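2019年2月14日,星期四
Zostlow 工作间,涂装台
记录:Yeshi Jemal
在场:Hamdia Endale(上午),Paora Treloar

水性底漆流挂复测,接上次没做完的部分。

上次遗留:Nemby 底漆的新批次立面流挂比旧批次明显,Wubit 怀疑是运输时受冻,Walley 那边回复说批检合格,没有给曲线。旧批次还剩小半桶,封口时垫过膜,开盖无结皮,气味正常,可以作对照。两桶昨晚一起放在台下,今早桶身温度一致后才开盖。

先做分散。低速桨叶,沿桶壁起,搅到桶底无沉淀,再取样。新批次桶底有一层软沉淀,刮刀可带起,搅开后没有颗粒感。旧批次沉淀更硬,搅的时间长一些。Paora 提议两桶都上高速盘,2000 转/分,我没同意,只对取出的小样做了高速,大桶维持低速。高速后小样起泡严重,静置 30 分钟后表面仍有细泡,刮样时在膜上留针眼。这一组作废,小样倒回废液桶,已贴签。

流出杯:新批次比旧批次快。重复三次,趋势一致。杯子用前用后都用温水冲过,孔口对光看过,无残留。具体秒数写在台边的夹板上,Hamdia 抄进总表,这里不重复。注意总表里上次的那一列是在冷间测的,和今天的不能直接比,表头要补温度。

流挂板:刮板按刻度从薄到厚拉平行条,拉完立即竖起,薄条在上。共 12 片,新旧各半,底材都是同一批封闭过的密度板。边角用砂纸过了一遍,擦净,没用粘尘布(上次怀疑粘尘布留蜡,先排除)。

结果:旧批次各片,最厚的一条有轻微下坠,没有并到下一条。新批次各片,厚端几条全部并在一起,下缘挂珠。片间差别小。板子左侧比右侧略重,应为刮板压力不匀,两批都有,不影响判断。

平面上的流挂条只能说明平板。有造型的工件是另一回事,要单独看。
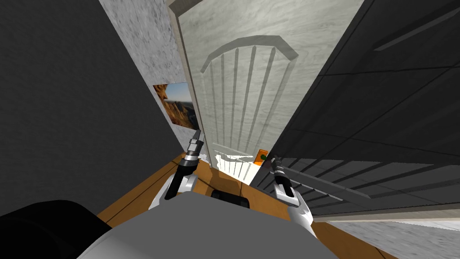 凹线里的积漆一直没有像样的测法。喷涂时线槽两壁各挂一层,往槽底汇,再顺着槽往下走,槽底的湿膜厚度和平面读数对不上,湿膜梳又伸不进去。以前的做法是看干后有没有眼泪,有就返工,等于没有数据。图上这种门板正好是难做的类型:凸起的高芯板里五道竖向凹槽,往下逐渐收窄,上面同样多的漆流到下端,可用的截面变小,积漆点基本能事先指出来,就在槽的下段。芯板顶部那个带折角的拱形反而问题不大,转角处更怕的是棱边露底。浅色面漆上这类缺陷侧光一照就很清楚,灰白底带淡灰纹的饰面也许能遮掉一点,没试过,不作结论。

拟做线槽试片:密度板上铣直槽若干,一组等宽,一组下端收窄,竖放喷涂,干后横向锯开,断面打磨后在放大镜下量膜厚。锯切位置取上、中、下三处。Meron 说她那边有带锥度的靠模可以借,周末前给答复。若借不到,就用两次走刀凑出收窄的槽,槽底会有一道接刀痕,得先封闭打磨干净,不然量出来的厚度没有意义。

铣槽的刀具要定下来。V 形刀槽底尖,积漆最严重,属于极端情况;圆底刀比较接近客户常用的线型。两种都做,先圆底。刀口要新,上回的槽壁起毛,吸漆不均,同一条槽里左壁哑、右壁亮,当时误判成漆的问题,白调了半天配方。

增稠的事。Hamdia 主张加一点 Kiều 增稠剂把新批次拉回来。小杯试过:取新批次底漆,边搅边滴加,加完静置,再测流出杯,基本回到旧批次的水平。但低剪切下的表现没测,手上没有旋转黏度计,流出杯只能说明流出时的情况,竖放后那几分钟是什么状态它不反映。过去吃过亏:流出杯数值对上了,喷上去照样挂。

加过增稠剂的样另外拉了一片流挂板,没有计入上面的 12 片。厚端有改善,最后两条仍然并了。流平变差,刮痕保留得比较明显,面漆盖上去能不能遮住待看。

加料记录:先用水把增稠剂预稀释,稀释液滴在漩涡肩部,不要滴在轴上。第一次 Paora 滴快了,结出几粒胶团,过滤网上能捻出来。过滤后重配一份。胶团那份留着,贴了签,放在水池左边架子上,不要拿去用。

喷涂参数也动了一下,想知道单靠手法能救回多少。口径不变,气压不变,出漆量收小,走枪加快,改成两道薄喷,中间间隔 30 分钟。竖放试板没有流挂。代价是表面略干,手摸有粗感,20 厘米的枪距再退远一点就明显起粉。退回原枪距后好转。第二道完成时第一道已经指触干,层间没有咬起。

湿膜梳读数在湿膜本子上,由 Paora 读、我记。有两处读数他和我意见不同,都按偏厚的记。
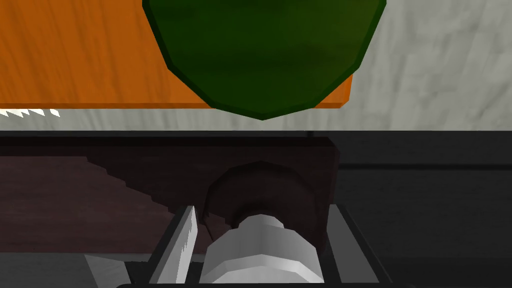 干燥后的打磨手感,两批有差别。旧批次出粉,砂纸不堵;新批次有点粘,砂纸上结小团,要敲几次。可能是干燥时间不够,也可能是成膜助剂比例变了。同样的时间下旧批次已经能磨,所以至少能说新批次干得慢。明早再磨一次,如果还粘,就把这条加到给 Walley 的邮件里。

受冻的说法。Wubit 找到一个办法:取一小瓶旧批次放冷冻柜过夜,回温,搅匀,再测。如果流出杯和流挂都向新批次靠拢,受冻一说就有点依据。只冻一次和反复冻融结果不同,先做一次的。瓶子不要装满。已放入,瓶身写了日期和“勿动”,冷冻柜里的午饭请挪到上层。

环境:上午相对湿度偏高,中午开了除湿机后下降,流挂板全部在开除湿机之前拉完,喷板全部在之后。两组之间不要互相比干燥速度。台面温度计和墙上那只差得有点多,以台面的为准,墙上那只正对暖气。

几条给后来翻本子的人:

刮板用完马上洗,今天有一把刻度槽里的干漆是十月那次留下的,剔了很久,刃口碰了一个小缺,已经降为练习用,柄上缠了胶带。

竖板架的夹子压在板的上缘正中,不要夹两角,薄板会弯,条就斜了。

过滤网换细一档之后小枪出漆正常,大枪还没试。

废水桶快满,絮凝剂在柜子下层,加完要搅,静置一夜再捞渣。

关于配套面漆,今天没有做。Hamdia 带来的色板里有一块米白和一块偏灰的白,客户还没定。偏灰那块遮盖力好一些,对底漆打磨痕迹也宽容。两块在日光和灯管下差异不大,在暖光下米白发黄明显。给客户看样时要把三种光都走一遍,上次只在灯管下看,交货后对方说颜色不对,扯了两周。色板背面要写底漆批次,今天有两块没写,分不出来,只好不用。

另外,样板存放。流挂板干后都靠墙竖着,占地方,编号又朝里。改成横放进抽屉,板间垫离型纸,编号写在短边。今天的板已经照这个办法放了,第二层抽屉。十月以前的旧板是否保留,等 Meron 看过再说,我的意见是每批留一片厚端最典型的,其余处理掉。

暂定判断:新批次低剪切黏度偏低,原因未明。平面件可以用两道薄喷应付,有线槽的件先不上新批次,旧批次剩下的留给线槽试片和对照,不要拿去喷别的。增稠剂方案不否定,等有黏度数据再谈,Paora 去问能不能借用一天旋转黏度计。

待办
冻瓶回温复测:Wubit
靠模,或者两次走刀:Meron 回复后我定
新批次打磨复查:明早,我
总表补温度、补批号:Hamdia
向 Walley 要两批的完整批检数据,包括低剪切那一项,附流挂板照片:我写,Hamdia 过目
订圆底刀,顺便补过滤网和离型纸

补一笔:收工前又看了一遍加增稠剂那片,最后两条之间的并口比下午又往下走了一点,说明竖放后流动的时间比我以为的长。下次竖放后要隔段时间划一道记号,否则只看得到终点。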